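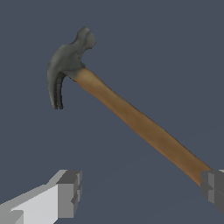 4. Collecting the demonstrations

4.1 Two ways of showing the task

Every task in the Plurnarus set was shown to the robot in one of two ways. By hand means kinesthetic teaching: the operator takes hold of the real arm in gravity compensation and walks it through the motion. By remote means the operator sits at a pair of small leader arms and drives the simulated two-arm cell on a screen. Same operators for both, same five tools, same task cards. Order was swapped between operators so that half of them started by hand and half started remote.

The hammer tasks are the ones we spend the most words on, for the simple reason that they went worst. A hammer is long and the weight is all at one end. Grip it at the far end of the handle and the head swings; grip it near the head and there is no reach left for the strike. People know this without thinking when it is their own hand. Driving a parallel gripper from across a room they mostly forget it, at least for the first session.

Figure 4. Simulated cell, hammer task. The handle end is at the dark gray finger on the right; the lighter finger on the left is clear of the tool. Plain background used for all sim recordings.

Figure 4 shows the grip we call end grip in the tables. The other two labels are mid grip and neck grip. Labels were put on by one of us after recording, from the pose logs and not from video, so there is no guessing about which finger was where.

4.2 Recording

In total 3,560 demonstrations were kept, across both modes and all tools. Operators numbered 21. Each did nine blocks, a block being one tool and one mode, with a break between blocks whenever they asked for one. (Nine and not ten, the tenth combination was the pry bar by hand, which we dropped after the wrist joint kept tripping its torque limit.) Recording started in September at the Otdale site and closed 31 December 2021. Anything after that date is not in this paper.

Stored per time step: joint positions for both arms, gripper opening, commanded pose, measured or simulated contact force, tool pose. Sim runs also store the full state so they can be replayed and re-rendered from any viewpoint. Hand-guided runs can't be replayed that way, we only have what the sensors saw. This matters later, in Section 6, where the replayed runs get extra views and the hand-guided ones do not. We report results with and without the extra views.

A demonstration was thrown out if the tool was dropped, if the operator pressed the red pedal, or if the log had a gap longer than the controller timeout. Slow ones were kept. Ugly ones were kept too. Earlier work from our group cut the slow ones and we think that was a mistake: the learned policy never saw a recovery and so could not do one.

4.3 Leader arms and mapping

The leader arms are the Borkmont pair, unmodified except for a softer spring in the trigger. Mapping is one to one in orientation and scaled in position. Clutching is on the left pedal. While the clutch is down the simulated arm holds still and the operator can move the leader back to a comfortable spot.

Clutching turned out to be the main source of bad hammer data. Typical sequence: operator picks up the tool, runs out of leader travel while turning the head over, clutches, lets the wrist relax, releases the clutch. Orientation is absolute in our mapping, so the tool snaps by whatever the wrist drifted. With a short screwdriver the snap is small and harmless. With a hammer in end grip the head travels a long way and the contact solver sometimes lets the handle slide in the fingers. We patched this halfway through by ramping the orientation in over a short window after release. Runs before and after the patch are flagged in the data. We did not re-record the early ones.

Force feedback was off for all remote runs. We tried it in piloting. The strike task gave a kick at the leader that two pilot operators disliked enough to stop, and a version filtered down to be comfortable did not tell anyone anything usefull.

4.4 The grip as part of the demonstration

A question that came up early: should the operator choose the grip, or should we start each run with the tool already held? Starting held makes cleaner data. The strike begins from the same place each time and the policy learns faster. But then the policy has no idea how to get there, and a person showing the task on a shop floor will not start with the tool clamped for them.

We went with both. Of the hammer runs, a fixed subset starts with the tool in end grip, in free space, nothing else in the cell. The rest start with the tool on its rest and the operator picks it up however they like. The held starts are used for the strike policy only. Free starts are used for everything.

In the held starts only one gripper is on the tool. The second is free and parked low, so the operator can bring it in for a handover or a steadying grasp if wanted. Most did not use it in the first block. By the last block 73 runs included a handover, nearly all of them moving from end grip to mid grip before the strike. Nobody was told to do this. The task card only says to strike the target with the face of the head, claw side away.

By hand the picture is different. With two real arms to guide and only two hands, an operator who wants a handover has to hold both wrists and a gripper button, which is awkward, and the handover count by hand is too low to analyze. So we make no claim about handovers in that mode.

4.5 Operator notes

Operators filled in a short form after every block. Free text, no rating scale. Three things come up again and again in the remote forms: depth is hard to judge against the plain background, the tool feels like it has no weight, and the trigger is tiring. In the hand-guided forms the complaints are about the arm itself, mostly stiffness near the elbow limit.

On depth, we tried a textured floor at the Šindelář site for a small side set. Operators liked it. The policies trained on it were no better on the real cell, though the side set is small adn we would not lean on that. The main set keeps the plain background throughout so that the tool and fingers are easy to segment.

On weight, see the grip labels again. In remote mode end grip is the most common choice in the first block and falls off afterward. By hand, mid grip leads from the start. Section 5 takes up whether a policy trained on mixed grips does worse than one trained on a single grip. Short version: for the strike, yes, unless the grip label is given as an input. For the pick-up, no difference we could find.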